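職場の自動化ギャラリー:Hetdenの二つの階から

4月5日(月)

Hetdenの作業場で自動化の取り組みが始まって、この春でひと区切りになりました。人が手に持って使うグリッパーで動作を記録し、そのデータをロボットアームに覚えさせる。言葉にすると短いのですが、毎日の仕事の中に入ってくると、これが本当に面白いんです!机の並べ方が変わり、休憩の取り方が変わり、昼ごはんの話題まで変わりました。

このページでは、現場の様子を写真と短い文章で紹介します。文章は私、Treasa Tullyがまとめましたが、途中で同僚たちの声もどんどん入ってきます。打ち合わせのメモから拾ったもの、廊下で聞いたもの、あとから書き足してくれたもの、いろいろです。

まず、何が変わったのか

以前のHetdenでは、小物の仕分けと袋詰めはすべて手作業でした。一日中同じ動きをくり返すので、夕方になると手首が重くなる。Ciarán Breathnachは当時、湿布を引き出しに常備していたそうです。いまは仕分けの前半をアームが受け持ち、人は迷いやすい品物の判断と、最後の確認に回っています。

そのアームに動きを教えているのが、仕分けをしてきた本人たちです。ここが私のいちばん好きなところ。プログラムを書いたことがない人でも、グリッパーを握って、いつもどおりに品物をつまんで置けばいい。長年の手つきがそのまま手本になります。

最初の週に記録できたのは13回分でした。持ち方に慣れず、品物より先に自分の肘をぶつけてばかり。それが翌週には100回分になり、その次の週は111回分。数字を書き出した紙はいまも壁に貼ってあります(端がだいぶめくれてきました)。

上の階の作業台

記録の作業は、手すり越しに下の階を見おろせる場所でもやっています。同じフロアに閉じこもらないので、下で誰かが集まっていればすぐ分かるし、声も届きます。白いグリッパーを手にしたまま、淡い色の台に向かう時間です。
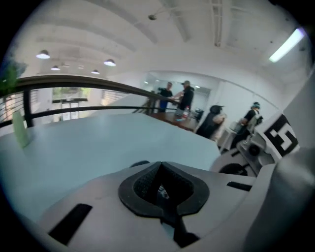 Troels Ásgeirsdóttir:最初は正直、自分の仕事を機械に渡す練習をさせられている気分でした。三週間くらいして見方が変わったのは、アームが私とまったく同じ癖で品物を置いたときです。少し右に傾ける、あの癖。笑ってしまいました。それからは、教えるからにはきれいな置き方を教えたいと思うようになって、自分の手元を前よりずっとよく見ています。ただ、記録の時間をきちんと勤務表に入れてほしいという意見は変わりません。合間にやる作業ではないです。

Troelsの最後の一言は、そのまま翌月の勤務表に反映されました。記録の担当は午前と午後で交代し、担当の日は仕分けの持ち分を減らします。紙の上では小さな変更ですが、現場の空気はずいぶん軽くなりました。

仕分けのことば

思いがけず盛り上がったのが、動作に名前を付ける作業です。記録したデータを整理するには「すべらせて入れる」「立てて置く」「押して寄せる」といった区別が要ります。ところが、人によって呼び方がまるで違う。Dymphna Mac Mathúnaの言う「そっと置き」は、Ciaránに言わせれば「落とし」なのだそうで、二人の議論は午後いっぱい続きました。

できあがった用語表は一枚の紙に収まっています。新しく入った人への説明にも使えるので、自動化と関係のない場面でも重宝しています。頭の中にしかなかった段取りが言葉になるって、すごいことだと思いませんか。

うまくいかない日

もちろん、つまずきもあります。薄くて透ける品物はいまでもアームの苦手科目で、つかみそこねると、その後の列がまとめて止まります。そういうときは赤い札を立てて、人の手に切り替えます。止める判断は、その場にいる人なら誰がしても構いません。理由の報告は後回しでいい、というのも最初に決めたルールです。

Teresa Hayesからは、止まった回数ばかり数えないで、止まったときに誰がどう動いたかも書き残そう、という提案がありました。さっそく記録用紙に欄を足したところ、これが読みものとして面白い。「隣の列に二箱よけて再開」「お茶にした」など、書きぶりにも性格が出ます。

いまの記録数と、これから

記録は合計で286回分になりました。次はMineroの倉庫チームとデータの付け方をそろえて、向こうの品物でも試してみる予定です。箱の大きさが違うので、台の高さから見直すことになりそう。いまからわくわくしています!

見学の希望も少しずつ届いています。Komgateの皆さんには、午前の記録の時間に来ていただくことになりました。グリッパーは実際に握ってもらえますので、動きやすい袖の服でどうぞ。

続きの写真は、透ける品物の記録がまとまったところで追加します。用語表の改訂版も、「そっと置き」の決着がつきしだい載せます。

文:Treasa Tully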